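The Supper Register

The Rules of the Flellstead Film Supper were adopted in September of its first year and have been amended only once. Rule 1 states that a film shall be shown. Rule 2 states that a dish shall be served, and that the dish shall have appeared in the film. The remaining rules concern chairs.

Kenza El Khatib became Registrar in the spring. The office carried no salary and one duty: to enter in the Register, before the lights went down, the title of the film and the name of the dish, and to certify that the second was found in the first. She took over a green ledger with 1506 entries and a pen on a string. The last Registrar had certified popcorn 50 times, on the ground that somebody, in the back of some shot, was always eating it.

The matter of the onion soup arose on Fri 19 June. The film was an old railroad picture in which two strangers share a table in the dining car and decline to marry. The dish, according to the notice on the door, was onion soup with toasted bread and cheese. Mahmoud Ezzat had made it that afternoon in the large pot, using nine pounds of onions, and the smell had reached the street.

The Registrar had watched the film the night before, as the Rules required. She had watched the dining car passage twice. There was a bowl on the table. There was a spoon in the bowl. At no time did either stranger lift the spoon, and at no time did the camera look down.

"It is a bowl of something," she told the Chair.

"It is a bowl of soup," said Anas Ghoneim, who was the Chair.

"The Rules say the dish shall have appeared. I can certify a bowl."

The Chair observed that 18 members were seated and that the bread was already under the broiler. He asked whether the Registrar wished to address them. She did not wish to, but the Rules allowed for it, and so she stood beside the screen with the ledger open and put the question in its proper form: whether a dish may be held to have appeared when only its vessel has been seen.
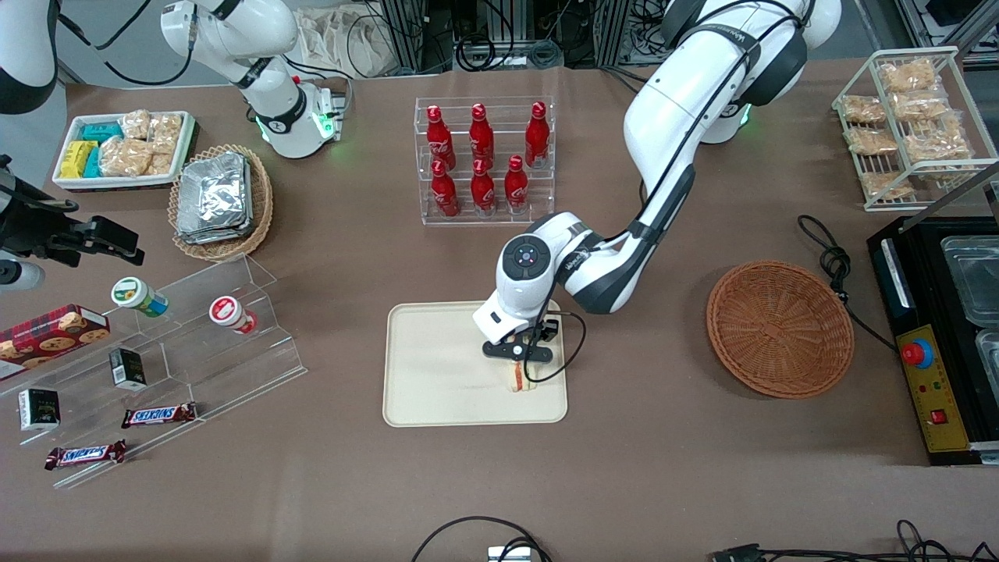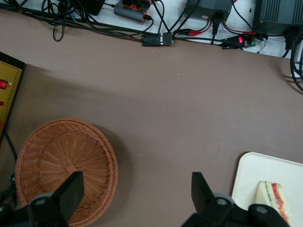
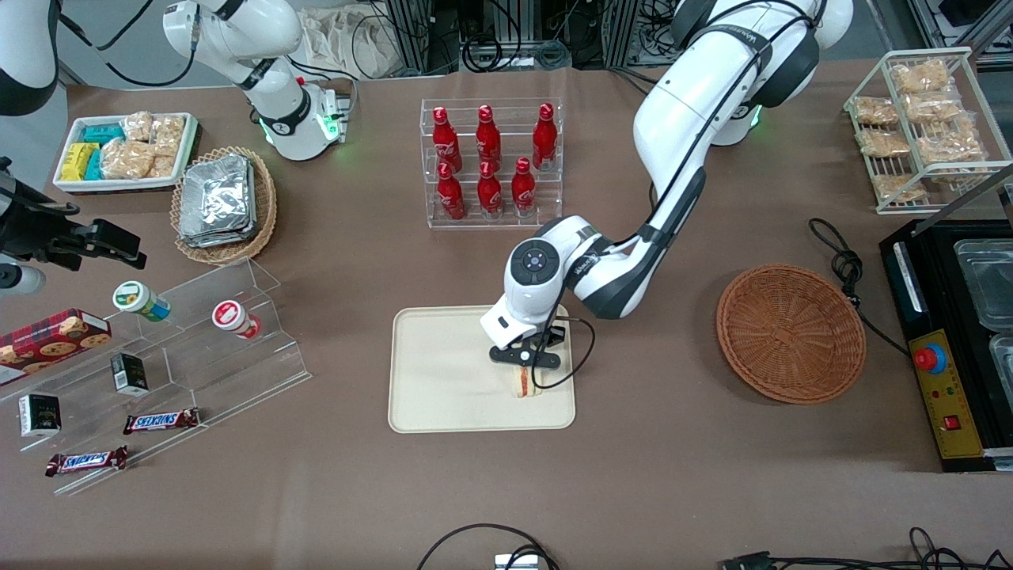 Kieran Hanrahan said from the third row that the man in the dining car had wept a little before the bowl arrived and a good deal more after it, and that in his view this settled the question of onions.

The Registrar asked that the remark be repeated slowly. She wrote it down. There was a silence while the members considered it, and from the kitchen came the sound of the broiler door.

"He was weeping because she was leaving," said Ghizlane Cherkaoui.

"She did not say so until the coffee," said Hanrahan.

The Registrar turned back through the ledger. She found chowder admitted on the strength of a ladle, and a roast refused although it had been carved in full view, the film being a documentary. She found no entry on tears. She took up the pen and wrote: Onion soup. Certified on the evidence of the gentleman.

Then she signed, and the lights went down — and the soup was carried in during the titles, against Rule 7.

Print this story | E-mail this story

Comments

Nallico: I belonged to a supper like this one. We lost half our members over whether a wedding cake counts as dessert.

Rorker: The roast should have been allowed. Is there going to be a second part?

Šťastný: Made onion soup after reading. Nine pounds is too many for my pot.

Related stories
The Intermission Pie
Minutes of the Cocoa Inquiry
A Seat Behind the Pillar
The Projectionist's Sandwich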